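10/8/23

The technician who looks after the grippers at Mekonnen would like it known that the one in March did not "go rogue." It let go. "It let go 152 times," she says, "which is at least consistent."

The trouble was a firmware update from Motia that read a closed grip as a finished job. Anything held longer than 60 seconds got dropped, usually over a foot. Her supervisor's first fix was thicker shoes.

She found the cause on attempt 1594 of a log she had been told not to bother reading. "I was eating lunch - it was that or the Fledidley newsletter."

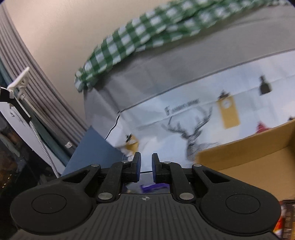

She still doesn't trust the timer. "They patched it, they sent a nice note, and I keep my toes back anyway," she says. The incident form is still open. It asks whether the gripper was sorry, or it may as well.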